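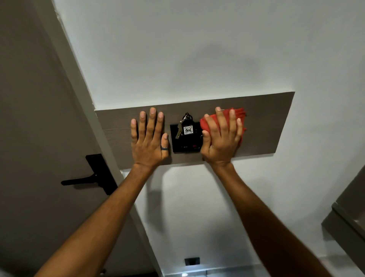

Plollivum Introduces Combined Braking and a New Rear Shock on the Litiven Commuter Scooter

TOKHAM, May 8, 2018 — Plollivum has released the revised version of its Litiven commuter scooter. The update covers the front brake, the rear suspension, the charging circuit and the underseat storage area. Engine displacement and output are carried over from the current model.

The front drum has been replaced by a single disc with a two-piston caliper. A combined braking system links the rear lever to the front caliper through an equalizer, so that pulling the left lever applies both brakes. The right lever continues to operate the front brake alone. The drum version stays on sale as the base model and receives the same combined system by cable.

At the rear, the single shock now has five preload settings, adjustable with the wrench in the tool kit. Spring rate is higher than before, and the lower mount has been moved back on the swingarm to reduce the load on the bushing. The front fork is unchanged apart from new oil seals.
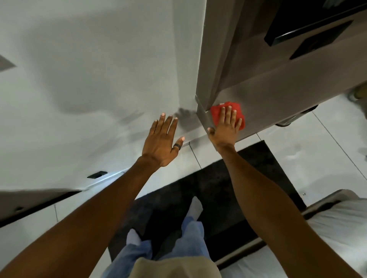

Electrical and Storage Changes

The headlamp is now an LED unit fed directly from the battery, which keeps brightness constant at idle. A larger regulator has been fitted to suit. The ignition switch also releases the seat and the external fuel cap, and a USB outlet in the front apron is standard on the disc version.

Underseat volume is up to 30 liters, depending on the position of the removable divider. The battery has moved from the floorboard to the front apron, where it can be reached by taking out two screws.

"Most of the requests we had from dealers concerned the brake and the fuel cap," said Siwan Rees, product manager for scooters at Plollivum. "The engine was not on the list, and we left it alone. Parts for it are interchangeable with the outgoing model — filters, belt and rollers included." 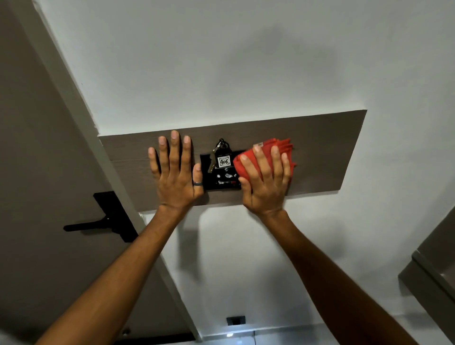

Service intervals are the same as before, except for the brake fluid, which applies to the disc version only and should be changed every two years. The owner's manual has been revised to cover bleeding the caliper and adjusting the equalizer cable.

Availability

The Litiven is offered in nine colors, five of them limited to the disc version. Distribution is through Humphreys, which has held stock of the outgoing model since January and will continue to supply it until existing units are sold. Orders for the revised scooter are open now at all Humphreys showrooms. Existing Litiven owners can order the new rear shock as a spare part; the earlier swingarm requires an adapter bracket, sold separately.

Media contact: Siwan Rees, Plollivum, Tokham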